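Table Clear-Out Days at Urnislow - your questions

Updated March. Bit of a rush job this, will tidy it up when there's a minute.
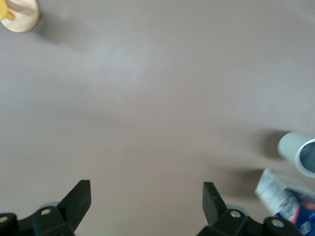
So, the usual questions, in the order they turn up in the inbox. If yours isn't on the list, email and we'll get to it.

What is it?
A drop-in morning in the back hall. You bring the small stuff that gathers on tables at home, sort it, take home what you're keeping, leave the rest. Odd cups, bits of toys, squashed packets, lids, pens, the lot.

How much does it cost?
£3 a table. Pay on the door. Cash or card, though the card reader sulks if you stand too near the kitchen.

Do I have to book?
Yes please. Ring or email. Turn up on spec and you might be waiting for a table.

What time?
Doors 9.30am, finish at 12.30. Last tables given out at 11. Please don't come at 9, we're still putting the legs up.

How much can I bring?
One carload. Two big bags is plenty for a first go. People bring too much and run out of steam by half ten.

How does the sorting work?
Tip out a bit at a time. Not the whole bag!! Leave gaps so you can see what you've got. Three piles: keep, pass on, bin. Anything you've picked up twice and still can't decide on goes in the maybe tub, and you look at that last.

I've got one piece of a wooden toy and no idea where the rest is. Keep it?
Put it on the Odd Bits shelf by the door. Check the shelf too while you're there, wooden toy parts have been reunited before now. If nobody claims it by the end of the month it goes in the craft box.

Cups and beakers?
Pass on if clean and not chipped. No need for a matching set. Stand them in the crates, please don't stack them more than four high. Cracked ones go in the bin, wrapped.

Empty packets and small boxes?
Card goes in the card cage. Flatten it first. Doesn't have to be pretty, crumpled is fine, just not full of air. Check inside before it goes in. Foil and plastic liners out. We had a whole cage sent back last spring over liners.

What about half used tubes of toothpaste, creams, that sort of thing?
Can't pass them on, sorry. Take them home or bin them. Sealed and in date is fine.

Food?
Sealed and in date only. Nothing from the fridge or freezer. Open snack packets, no.

Do you take medicines or batteries?
No medicines at all, take them back to a chemist. Batteries yes, in the red bucket, not in with the toys. Please check toys for batteries before you put them down.

Can I wash things there?
There's one sink. Quick rinse is ok, a week's washing up isn't. Bring your own tea towel.

What do you wipe the tables with?
Damp cloth, then a dry one. Nothing scratchy, and no bleach spray, it leaves marks. Cloths are in the Plastum tub under the hatch. Wipe yours down before you go, the next person will thank you.

Felt tip on the table, what do I do?
Tell us. Don't scrub it.

Can children come?
Yes, with a grown up. They're often quicker at it than we are. Small parts get everywhere though so watch the little ones, and there's no creche.

Where does the passed on stuff go?
Toys and kitchen things to the Onyeka shop on the high street. Anything they can't use comes back to us and we try again or recycle it.

How much has gone through so far?
1,579 items passed on since we started keeping a tally. 840 of those were kitchen bits, mugs mostly. Packets and card not counted.

I left something behind, have you got it?
Possibly. Lost things are kept for 50 days in the cupboard next to the loos. Email with a description. "A bag" doesn't help us much.

Parking?
Ceretti's let us use the yard behind the cafe until 1pm. Don't block there bin store. Unload at the side door, then move the car.

Is there tea?
Yes. Tea, squash, biscuits if somebody's remebered. Keep drinks off the sorting tables please, there's a ledge along the wall.

Can I just drop a bag off and leave?
No. Sorting it is your bit.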